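3.2 Collecting demonstrations

All demonstrations were recorded on the two-arm Coltness cell. The follower arms are the ones that do the work; the operator holds a pair of leader arms with the same joint layout, and each leader joint angle is sent to the matching follower joint as a position target. There is no force feedback to the hand. We considered adding it and decided against it, mainly to keep the setup close to what other groups can build.

We compared two ways of showing a task. In the first, called hand guiding, the operator takes hold of the follower arms and moves them through the task with the motors set to hold up only the weight of the arm. In the second, called remote control, the operator sits outside the cell and uses the leader arms. Hand guiding is easier to learn, but the operator's hands and sleeves end up in the camera view, and a policy trained on those recordings has to work later without them. Two-arm tasks add a further problem – one person guiding two arms by hand tends to move them one after the other.

For this reason the main data set of 2,000 episodes was recorded by remote control only. The hand-guided episodes were kept apart and are used in the comparison in Section 5. Figure 3 shows the follower arms at the board, with a small blue object at the right gripper.

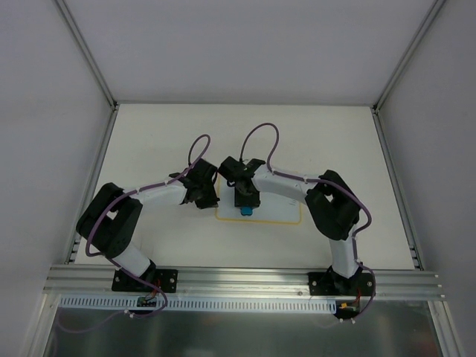

Figure 3. The follower arms during work at the board.

Shu-fen Kwan objected, on reading an earlier draft, that a comparison of this kind mixes two things: the way the task is shown and the skill of the person showing it. An operator with long practice on the leader arms, she wrote, will produce smoother paths than a beginner guiding by hand, and the policy will pick up the difference whatever its source. We agree with the point. To limit the effect, every operator in the comparison recorded with both methods, and the order was switched between operators. Practice episodes were thrown out before training. This does not remove the problem, and results for single operators are given in the appendix.

Joint positions, gripper opening and camera images were stored together for each time step. An episode was started and ended with a foot pedal so that neither hand had to leave the leader arms. Early recordings, made in June, used a key on the keyboard instead, and many of them end with a short jerk of one arm as the operator reached over. We trimmed these by hand where the jerk came after the task was done and dropped 57 episodes where it did not.

Pauses were left in. Operators often stop for a moment before bringing the grippers close to each other, and cutting these pauses made the recorded motion faster than anyone had moved. Ingrid Villanueva checked the trimmed episodes against the raw files and corrected the end points where needed.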